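Plorik FAQ

I keep getting the same emails about Plorik, so I finally put the answers in one place. If yours isn't covered, the contact form at the bottom of the site still works (I check it most mornings).

What is Plorik?

It's the task layer I write and maintain for our two-armed robot. It sits between the planner, which says "get the carrots," and the joint controllers, which only understand numbers. Plorik turns the first thing into the second and keeps an eye on how it's going. Right now everything I do with it is grocery picking at the Drulholm lab: one hand carries the basket, the other one shops.

Does the basket hand just stay closed the whole time?

Nope! That was my first version and it was terrible. The basket swings on its handle, so the hold has to be checked all the time. Plorik runs a small loop that compares what the hand feels with what the wrist camera sees, and it tightens or eases off as needed. You can change how fussy it is with hold_margin in the config file. Start with the default, please. 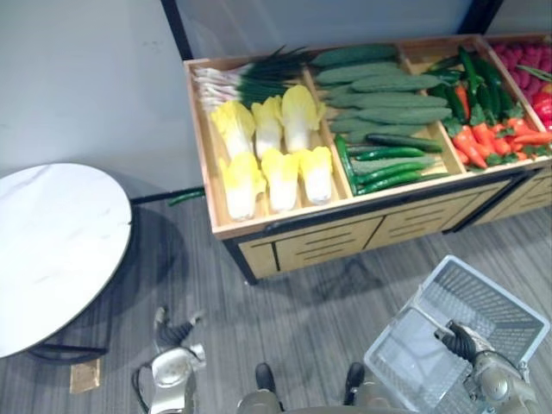 How does it tell similar vegetables apart?

Shape first, then color, then where the thing sits in the stand. Green on green is the hard part. A slim cucumber and a long chili can look awfully close from the head camera, so Plorik keeps both guesses alive until the arm gets nearer and the wrist view settles it. Our label set has 17 classes and 1,481 hand-checked crops, and I'd say cucumbers ate up more of my evenings than everything else combined.

What happens when something lands on the floor?

The planner marks it as "out of reach" and carries on with the list. Floor pickup is on my wish list — the arms could do it, but the balance code isn't mine and I don't want to break it.

Why two cameras? Isn't the head one enough?

For picking a bin, sure. For anything near the basket, no. The arm gets in the way of its own target, and the head view can't tell you much about what the fingers are doing. So the head camera plans the reach and the wrist camera takes over for the last stretch. The handover used to make the arm twitch, and version 13 fixed that by blending the two pose estimates instead of swapping them all at once.

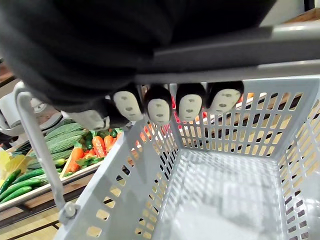
How does it know where the basket opening is?

It fits a rim outline to the wrist image and updates it as the basket tilts. The slotted walls are a pain, because you can see produce through them and early builds would happily report a carrot as "in the basket" when it was still on the stand. Now an item only counts if its depth falls inside the rim and above the floor grid. If you're seeing ghost items, check that depth_gate is on.

Do I need Khondokar to run it?

Only for replaying logs. Khondokar is our viewer, and it's very handy when a grasp goes wrong and you want to scrub back through it, but Plorik will run fine alone.

Can I use my own planner?

Yes, and people do. There are 2 calls you have to support, next_item and report_result. The Donudberg folder in the repo has a tiny planner you can copy and hack on. It's ugly but it's short.

It says "hold lost" but the basket is right there. Help?

Nine times out of ten the wrist camera needs recalibrating. Run the calibration script with an empty hand, restart, and try again. If it still complains, send me the log and your config file together — I can't do much with just one of them.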